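15/11/2018

늦잠. 알람 세 번 다 껐나봄. 기억 없음. 세수만 하고 나감. 머리 안 감음. 모자.

트로드스테드행 버스 바로 앞에서 놓침. 다음 차까지 정류장에서 떨었다. 장갑은 집 현관에 두고 옴. 어제도 그랬는데. 주머니에 손 넣고 서서 이탈리아어 단어 몇 개 외우다가 포기.

합창 연습 얘기부터 쓰자. 정기공연이 얼마 안 남았는데 2부가 아직 엉망이다. 프레야 램버트가 알토를 혼자 끌고 가는 중. 나는 그 옆에서 입만 벌리는 수준. 특히 8번 곡. 중간에 조 바뀌는 데서 매번 반음 떨어진다. 오늘도 떨어졌다. 지휘자 코리 서트클리프 씨가 피아노 뚜껑에 팔꿈치 올리고 한참 악보만 봄. 그러더니 "65마디부터요" 한마디. 차라리 혼내지. 그 침묵이 더 무섭다.

65마디 다시. 또 다시. 네 번째쯤에 됐다 싶었는데 테너가 한 박 먼저 들어옴. 다들 웃음. 나도 웃었는데 속으로는 우리 파트 아니라서 다행이다 생각함. 못됐다.

쉬는 시간에 야브시라가 보온병에 생강차 가져와서 나눠줌. 엄청 맵다. 설탕 하나도 안 넣었다고. 목에 좋다니까 두 잔 마심. 마시고 나니까 소리가 조금 나는 것 같기도 하고 기분탓 같기도 하고. 야브시라는 9월에 들어왔는데 벌써 악보를 거의 다 외웠다. 나는 3년째인데 아직도 책에서 눈을 못 뗌. 집에서 녹음 틀어놓고 설거지하면서 외운다고 함. 나도 해봐야지. 해봐야지 하고 안 한 게 벌써 몇 개냐.

표 얘기. 드룰투나드 강당이 553석이라는데 그게 다 찰 리가. 작년엔 앞줄 빼고 듬성듬성했다. 펜나 반데르린덴 말로는 올해는 학교 쪽에 전단을 1,000장 넘게 돌렸단다. 나한테도 한 뭉치 맡김. 가방에 아직 그대로 있음. 구겨졌다. 내일 꼭 도서관 게시판에 붙일것.

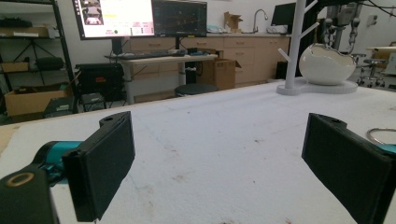
반음 떨어지는 거 고치려면 뭘 해야 하나?
코리 씨 답은 그 대목만 피아노 없이 천천히 부르고, 끝음에서만 건반을 눌러 맞춰보는 것. 하루에 몇 번씩 짧게. 길게 하면 귀가 지쳐서 소용없다고 한다.

집에 건반이 없으니 휴대폰 앱으로 해야 됨. 저녁 먹고 한 번 해봄. 첫 번째는 떨어지고 두 번째는 오히려 높았다. 세 번째는 모르겠음. 옆집에서 벽 두드린 것 같아서 그만둠. 아니면 그냥 못 박는 소리였나.

점심은 베예네에서. 찌온 게브레미카엘이랑. 렌틸콩 스튜에 빵. 찌온은 이번에 안 선다. 목에 결절이 생겨서 의사가 연말까지 노래하지 말라고 했다고. 아무렇지 않은 척 말하는데 빵을 자꾸 뜯기만 하고 안 먹음. 뭐라고 해야 할지 몰라서 의상 얘기만 잔뜩 했다. 검정 긴치마로 통일인데 내 건 허리가 안 잠긴다, 뭐 그런 얘기. 헤어지고 나서 생각하니 의상 얘기가 더 별로였던 거 아닌가. 공연 날 프로그램 나눠주는 건 하겠다고 했으니 오긴 온다. 문자라도 보낼까 하다가 이 시간에 무슨. 내일.

치마. 아까 쓴 대로 안 잠김. 숨 들이마시면 잠기는데 그럼 노래를 못한다. 프렐리츠에 수선집이 있다고 프레야가 알려줬는데 여섯 시에 문 닫는단다. 연습 끝나면 늘 그 뒤다. 고무줄로 어떻게 안 되나. 단추 위치만 옮기면 될것같은데 바늘을 어디 뒀는지 모름. 반짇고리 분명 이사할 때 챙겼는데. 신발장 위 상자? 거긴 전구랑 건전지뿐이던데.

엄마 전화. 공연 날 이모도 온다고 함. 표 두 장 더. 자리는 뒤쪽으로 해달란다. 앞에 앉으면 내가 긴장할까봐. 사실 어디 앉아도 긴장함. 작년에 이모가 1부 끝나고 박수를 너무 일찍 쳐서 다같이 따라 친 거 생각난다. 아직도 합창단에서 가끔 나오는 얘기. 우리 이모라고는 말 안했다.

프로그램 교정지도 받아옴. 작곡가 이름 하나 틀렸고 내 이름은 소프라노 쪽에 들어가 있음. 소프라노라니. 펜나한테 말했더니 올해만 승진한 셈 치라고. 그래도 고쳐달라고 했다. 쉬는 시간 길이도 안 적혀 있다. 화장실 줄 생각하면 15분은 줘야 하는데 코리 씨는 10분이면 된단다. 그건 남자 화장실 얘기지.

가사는 2절이 문제. 1절이랑 모음만 조금씩 다르니까 더 헷갈림. 종이에 써서 욕실 거울에 붙여둠. 김 서리면 떨어질텐데 일단.

비 오기 시작. 빨래 걷어야 됨. 오늘 단어는 못 외움. 고지서도 안 냄. 발 시리다. 양말 신고 자야지.

내일: 전단 / 찌온 문자 / 고무줄 / 엄마 표 두 장 / 장갑!!

댓글 4 · 공유 1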